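# Ornar Listings: a data card

5 min read

Ornar is a set of 700 property adverts for flats and houses, collected in one town and marked up by hand. It was put together by Rasmus Dzene, with Ilze Baranauskienė checking the floor areas. You are welcome to use it. Please read the rest before you believe any of it.

## What is in it

One row per advert, saved as plain CSV. The columns are:

- `text`: the advert as the agent wrote it, capitals and exclamation marks included
- `area_claimed`: the floor area in the advert
- `area_plan`: the floor area worked out from the plan, if there was a plan
- `beds`: bedrooms, according to the agent
- `minutes_to`: any promise of being "minutes from" something
- `agent`: Sonance, Ondine or Žukauskas

Only 200 rows have a value in `area_plan`. Agents who post a floor plan may well be the ones with less to hide, so please don't work out an average gap from those rows and apply it to the whole town. We have seen this done with an earlier draft and the result was worthless.

## Pictures

Adverts are text only. Photographs supplied by the agents belong to the agents and were left out.
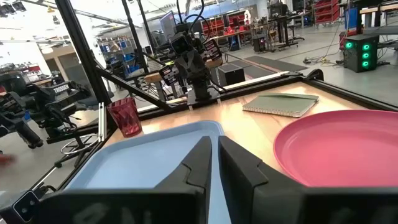
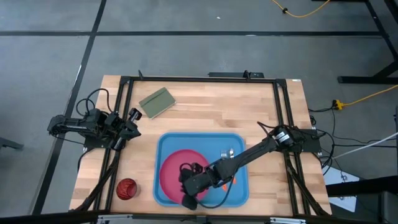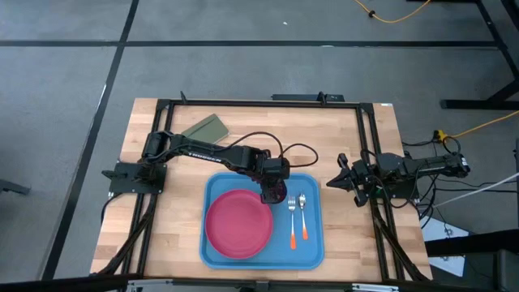 The wooden tabletop shows in all three.

## How the marking was done

Rasmus read every advert once. Ilze read 107 of them again without seeing his marks. They agreed nearly always on bedrooms and much less often on whether a home was "bright". We kept the `bright` column out of this release. A north-facing basement was called bright by one agent, and we don't know what a model is supposed to learn from that.

"Minutes to" was copied as written. On foot or by car is hardly ever stated, and we did not guess.

## Known problems

1. The same house can turn up under two agents with two different floor areas. Both rows are kept.
2. Žukauskas reuses whole paragraphs between adverts. A model tested on these rows will look cleverer than it is.
3. Asking prices are missing. Several had changed by December and we couldn't say which one was right.
4. "Study or bedroom" counts as a bedroom if the agent counted it.

## Please don't

Value a home with this. Adverts are written to get people through the door, and the wording tells you more about the agent than the roof.

## Comments

**pantry_door:** Is a garage included in `area_claimed`? Mine was, when I bought.

**Rasmus Dzene:** Sometimes. The adverts don't say, so neither do we.

**k.holm:** Row order looks sorted by agent. Shuffle before you split.

**tenant4b:** Would like to see the bright column anyway.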